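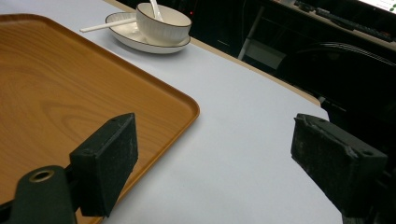 Brunavach Serving Tray, Large, Wood-Grain Finish

Item no. 570
Supplied by Unau Tableware

Product details

Large rectangular tray for table service and buffet use. Flat base, raised rim on all sides, rounded lip. The grain pattern is in darker brown on an orange-amber ground. Position of the grain lines varies from tray to tray, and matched pairs cannot be ordered.

The rim is shallow. It holds bowls, saucers and cutlery in place during normal carrying but is not intended to contain spills. Tall glassware should be carried on the deep-rim version, item no. 1728.

The rim has a slightly higher gloss than the base. Small differences in gloss between production batches are within tolerance and are not accepted as grounds for return.

Packing

Inner pack: 2 trays, paper interleaved
Minimum order: 1 inner pack
Pallet quantity: 200 trays
Bowls, saucers and spoons are not included. See Osagie Tableware, dark-rim series.

Care

Wipe with a damp cloth and mild detergent. Dry before stacking. Do not soak. Not for dishwasher, microwave or oven use. Do not set pans directly on the base after removal from the stove; use a trivet. Abrasive pads will dull the rim first.

Stored trays should lie flat, base down. Trays left standing on edge for long periods may rock when placed on a hard table. Keep the interleaving paper if trays are put away for the season.

Replacement and returns

Trays damaged in transit must be reported within two working days of delivery, with the batch code from the carton label. Single trays can be replaced from open stock. Surface scratches from use are not covered.

Revision notes

Jun 16, 2021: pallet quantity corrected. Carton label moved to the short side.
The Nuteck non-slip mat listed in the February catalog does not fit this tray and has been removed from the accessories table.

Trade orders: Nives Fabbri
Returns and batch inquiries: Syafiqah Nugroho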